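Formtabellen richtig lesen: eine Anleitung für Skeptiker

Wer vor einem Fußballspiel wissen will, wie gut eine Mannschaft gerade drauf ist, schaut meist auf die Formtabelle. Fünf Spiele, vier Siege, grüner Pfeil nach oben. Ich halte von diesen Pfeilen wenig. Wer sie trotzdem benutzen möchte, sollte wenigstens die folgenden Schritte gehen.

Schritt 1: Die Gegner danebenschreiben

Eine Serie ohne Gegnernamen sagt fast nichts. Nehmen wir Gillham im Februar: vier Siege am Stück, und überall war vom neuen Trainingsplan die Rede. Drei der vier Gegner standen auf Abstiegsplätzen. Notieren Sie also hinter jedem Ergebnis den Tabellenplatz des Gegners am Spieltag, nicht den von heute.

Schritt 2: Heim und auswärts trennen

Klingt banal, wird aber dauernd vergessen. Ristirstead galt wochenlang als Mannschaft der Stunde und hatte in dieser Zeit ein einziges Mal auswärts gespielt. Die meisten Portale bieten einen Filter an. Falls nicht, reicht ein Blatt Papier mit zwei Spalten.

Schritt 3: Das Fenster vergrößern

Fünf Spiele sind zu wenig. Ich nehme 12, und auch das ist ein Kompromiss. Bei längeren Zeiträumen rutschen Wechselfenster und Trainerentlassungen hinein, bei kürzeren entscheidet ein abgefälschter Schuss über die ganze Aussage.
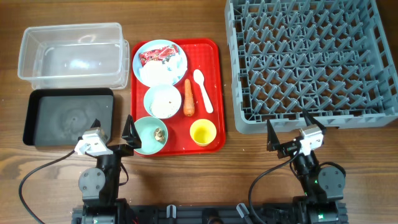

Ristirstead-Anhänger sehen das anders, Jorin zum Beispiel: Zwölf Spiele seien viel zu träge, da stecke noch der halbe Herbst drin, und wer so rechne, bemerke einen Aufschwung erst, wenn er vorbei sei. Mag sein. Nur bemerkt man mit fünf Spielen eben auch Aufschwünge, die es gar nicht gibt.

Schritt 4: Motivation nicht mitrechnen

Sobald eine Mannschaft nichts mehr zu gewinnen hat, heißt es, die Spannung sei raus. Der Trainer behauptet das Gegenteil. Beides lässt sich kaum prüfen. Schauen Sie lieber auf die Aufstellung: Wie viele Stammspieler fehlen, und wie viele Minuten bekommen die anderen? Bei Stiltden kam ein Ersatzstürmer auf 400 Minuten, fast alle davon nach dem gesicherten Klassenerhalt. Damit kann man etwas anfangen.

Schritt 5: Fertige Formwerte hinterfragen

Der Boateng-Index verrechnet nach eigener Darstellung 156 Einzelwerte zu einer Zahl. Wie sie gewichtet werden, steht nirgends. Suchen Sie bei jedem solchen Wert nach der Methodenseite. Gibt es keine, lassen Sie ihn weg, auch wenn er Ihren Verein gerade auf Platz eins führt.

Zum Schluss lohnt ein Abgleich mit der Vorsaison. Schreiben Sie Ihre Einschätzung vor dem Anpfiff auf und vergleichen Sie sie nach einigen Wochen mit den Ergebnissen. Meine eigene Liste vom Februar habe ich noch, Gillham steht darin auf Platz acht.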